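The New Hire Starts on a Screen

At Dusard, the pipe fittings shop, the robot training happens before the robot does. What that does to a workday.

By Sirketti Staff

Six in the morning, first shift, and the loudest thing at Dusard is still the coffee machine. Then the saws. Then the radio, country until lunch, whatever the night crew left it on after that. The shop has made and packed fittings for as long as most of the people here have been driving. 70 of them on the payroll, 29 on the packing line, and since July a desk by the window with two monitors where the shift board used to hang.

The desk is where the robot lives for now. The real arm, the one that's supposed to take over the pick-and-turn station, isn't bolted down yet. Its simulated twin is already at it all day. Grab a part, lift it, turn it, put it down. Start over. The software comes from a small outfit called Kosteo and the line workers have strong feelings about the menus.

Pick-and-turn is the job everyone has done and no one asks for. You stand, you take an elbow out of the bin, you turn it so the open end faces the next person. You do that until break. Wrists go first, then the shoulder on whichever side you favor. A full run is 334 parts and people here can tell you that number the way other people know thier zip code. 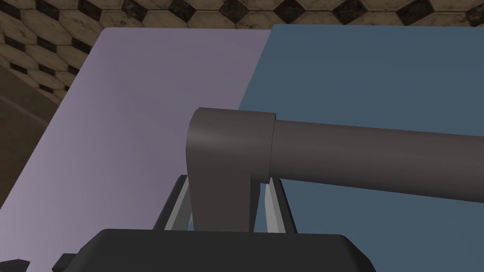
An L-shaped part between the fingers, in the simulator.

So who teaches the thing? That's the part that changed the most, and faster than anyone planned. Management figured an engineer would do it. The engineer came, stayed a few days, asked the packers a lot of questions, and went home with a list. Where do you hold it. How hard. What do you do when it's lying on its back. It was pretty clear who had the answers.

Now two packers per shift rotate onto the desk. Thirty-minute turns. They drive the gripper through a pick by hand, save it, do another. Bad ones get saved too, marked bad. It pays a bit more per hour, a point that took three meetings to settle, and the rotation list is taped up by the time clock so there's no arguing over whose turn it is. There is arguing over whose turn it is.

Older hands have turned out to be good at it. Not all of them. One packer tried it once, got a headache, asked to be put back on the line and was. But the ones who like it really like it. You sit down. You can hear yourself. Someone brought a cushion in and now the cushion has a sign-out sheet of its own.

What surprised the supervisors was how much there was to write down. Everybody on the line holds an elbow by the upright, never by the long leg, and never once had that been put on paper. New people picked it up by watching. A machine doesn't watch, or this one doesn't, so it had to be shown, over and over, from every angle a part can land in. The training binder for human beings got four pages longer because of it. The last two new packers were up to speed sooner than usual, says the floor lead, who gives the binder the credit.

The view on the monitor takes getting used to. You're looking out over the gripper, fingers poking up from the bottom, and where it points is what you get. Part, table, wall, sometimes just wall. New drivers lose the table all the time. The trick they pass along is to stop, back off, find something you know, go again. The tile pattern helps. It gets smaller as it runs away from you, so at least you know which way is far.
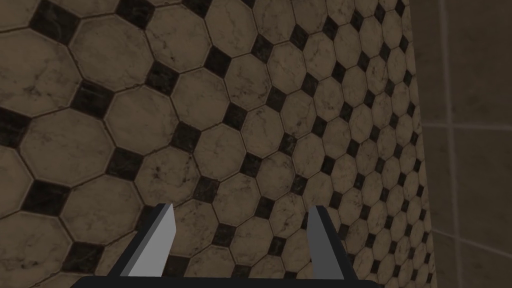 Zanetti, across the road, went through all this first, and word from over there is mixed: the sore wrists went away, and so did the overtime, and you should ask about the second one before you cheer for the first. People at Dusard have asked. The answer so far is that no one on the line loses hours this year. Next year is next year. There's a sheet of paper with signatures saying so, pinned up next to the rotation list, and it gets read more than the safety poster does.

The worry isn't only about hours. Pick-and-turn was a bad job but it was also where you stood next to somebody. Two people, one bin, all morning. Friendships came out of that station, a marriage too if you believe the lunch table. The desk is quiet and it seats one. A few packers have started pulling up a second chair, officially to help with the marking. The supervisors let it go.

Then there's the boring stuff, that ends up mattering. Break times had to move because the desk turns didn't line up with the line. The light from the window hits the left monitor until ten. The chair squeaks.
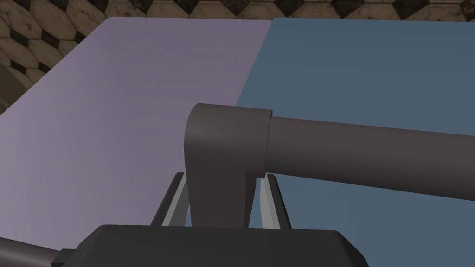 What Comes Next

The arm gets its floor space in the fall, if the electrical work is done, and the electrical work is late. Until then the plan is more hours at the desk and a short list of things to sort out first. Who hits stop. Who clears a jam. Whether the person beside the arm is called an operator, with operator pay, or a packer who happens to be standing there. That last one is going to be a long meeting.

Packers want the bin side kept open so a person can still reach in and take over when it's slow. Kosteo wants a fence. The current drawing has a fence with a gate in it, and both sides have penciled on it.

Meanwhile the line runs like it did. 334 parts, turn the open end out, next. A packer coming off the desk at ten-thirty says her hands feel fine but her eyes are tired, and could somebody please do something about that chair.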